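Ormsby Uniform Swap: The Sorting Tables

The Ormsby swap takes in outgrown and unwanted team clothing twice a year and hands it back out before the season starts. Drop-off for the June round ran over two weekends at the Grarkura hall, and 585 items came through the door. This page covers the sorting and folding. Photos of the swap day itself are on a separate page.

Everything that comes in is checked, sized, folded and boxed. Shirts and tanks make up the largest share. Shorts are next, then warm-up jackets, then a long tail of socks, pinnies and odd training gear. Shoes are handled by Kane Gilchrist at the back door and do not go on the tables.

Checking comes first. Each piece is laid out front side up and smoothed by hand, then looked over at the neckline, armholes and hem. Those are the places where stitching goes. Prints are checked for cracking and peeling. A shirt with a worn print is still good for practice and goes in the practice box. A torn armhole goes to Ffion Skyrme's mending pile, which stood at 21 pieces at the end of the first weekend.

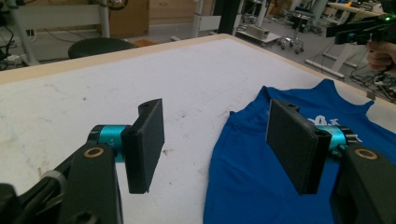 Blue sleeveless shirt with a white print on the chest, spread out on the white tabletop.

Sleeveless shirts are folded in the same way every time, so that they stack evenly and the size tag can be read without opening them up. Turn the shirt face down. Bring each side in to the middle, keeping the straps in line with each other. Fold the bottom edge up to the armholes, then fold once more. The straps end up inside. Nikau Rewi wrote the steps out on a card, and a copy is taped inside the lid of every box.

Colors are kept together within each size. Blue is the most common by a wide margin, as both the Leltalon juniors and the old Bramulero summer league wore it. The two get mixed up at drop-off. We stopped trying to separate them last year and now box all the blue tanks as one group, with the league name on the tag if the person dropping off could tell us.

The box count at close on Monday was as follows:

Tanks and sleeveless shirts, youth and adult: 333 pieces
Everything else, including mending: 252 pieces
Boxes set aside for the Bramulero school: 4

Amanuel Abdella drove the school boxes over the same evening. The rest are stacked along the east wall of the hall, smallest sizes nearest the door. Please leave them in that order if you are in the building for another event.

A few notes for the next drop-off. Wash items before bringing them in. Empty the pockets of shorts and jackets. Name labels can stay on, and we will cover them with a blank one. Hangers are not needed and we have no room to store them.

Mending can be collected from Ffion on swap morning from 9 a.m. Questions about sizes or late donations go to Rosalind Iwasaki at the hall desk.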